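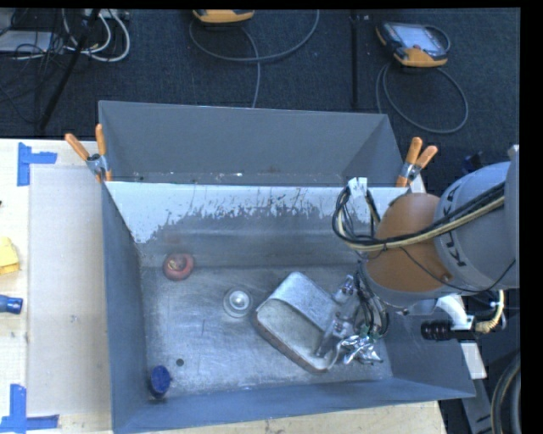

### 3.2. Constitution du corpus et critères de relevé

L'inventaire a porté sur le mobilier métallique des cuisines collectives et des buanderies de Gastorville, tel qu'il était encore en service ou en réserve au mois de juillet. Le fonds réuni par Yurani Villanueva compte 3744 fiches, dont une part importante provient des registres d'achat de l'ancien établissement Dzene. Ces registres mentionnent le fournisseur, le prix unitaire et le local d'affectation ; ils restent en revanche muets sur les réparations, qu'il a fallu reconstituer à partir des factures d'atelier.

Ont été retenus pour l'analyse détaillée 293 objets dont la trajectoire pouvait être suivie entre au moins deux locaux. Les pièces dépourvues de numéro de registre ont été écartées, à l'exception des récipients de grande taille, trop rarement marqués pour que ce critère leur soit appliqué sans vider la catégorie. Les ustensiles de petit format ont fait l'objet d'un décompte séparé, présenté en annexe.

L'état de surface a été noté selon une grille à cinq degrés, du revêtement intact au métal nu. La grille distingue les parois du fond, car l'usure y suit rarement le même rythme : sur le bac en tôle grise à deux compartiments de la figure 2, la bande blanche qui longe le haut de la paroi arrière du bassin principal présente des bords écaillés, tandis que le fond est rayé et à nu. Un tel objet reçoit donc deux notes. Lorsque l'écart entre celles-ci dépassait deux degrés, un second relevé a été demandé à une personne n'ayant pas eu connaissance du premier.

### 3.3. Circulation des objets entre services

Les changements d'affectation obéissent à une hiérarchie assez stable. Un récipient acquis pour la cuisine passe à la plonge, puis à la buanderie ou au jardin ; le mouvement inverse n'est attesté que dans les périodes de pénurie. Les registres de Dzene consignent ainsi environ 160 transferts descendants, généralement groupés au moment des inventaires annuels.

Le cas du site de Julis s'écarte de ce schéma. Les services y disposaient d'une réserve commune — la seule du corpus — où chacun puisait selon ses besoins, sans écriture de sortie. Les entretiens menés auprès des anciens employés décrivent des usages superposés : un même bac pouvait servir au trempage du linge le matin et au stockage d'outils l'après-midi. La notion d'affectation, centrale dans la comptabilité matières, y perd une grande partie de sa valeur descriptive.

Les données saisies dans la base Canidix conservent la trace de cette indétermination. Un champ libre y double le champ normalisé « local », et les deux ont été exploités conjointement dans les tableaux de la section suivante.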